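Do you need a special cleaner for a wooden table?

I doubt it. The store near me gives half an aisle to the stuff, and I have tried more of it than I care to admit. Bandara spray left a film I could write my name in. Stunar wipes smelled of oranges and did what a damp cloth does, at 12 dollars a tub.

For everyday crumbs and spills, wring out a cotton cloth in warm water with one drop of dish soap. Wipe with the grain, then dry it right away with a second cloth. Skip the vinegar. People swear by it, but it can dull some finishes over time.

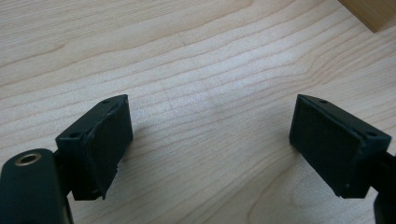

White rings are where the folk cures pile up. Mayonnaise, toothpaste, cigar ash - I've seen them all recommended by people who plainly never had to get toothpaste out of an open grain. Leave a fresh ring alone overnight first. Plenty of them fade without help. If it's still there, try a hair dryer on low, kept moving, and stop when the wood feels warm.

Sandpaper is the last resort. If you must, use 200 grit or finer on bare wood only, and test under the table first. Veneer is thin and you won't get a second try.

As for polish, once or twice a year is plenty. The label says weekly, but then the label is selling polish.

Updated 19/03/2018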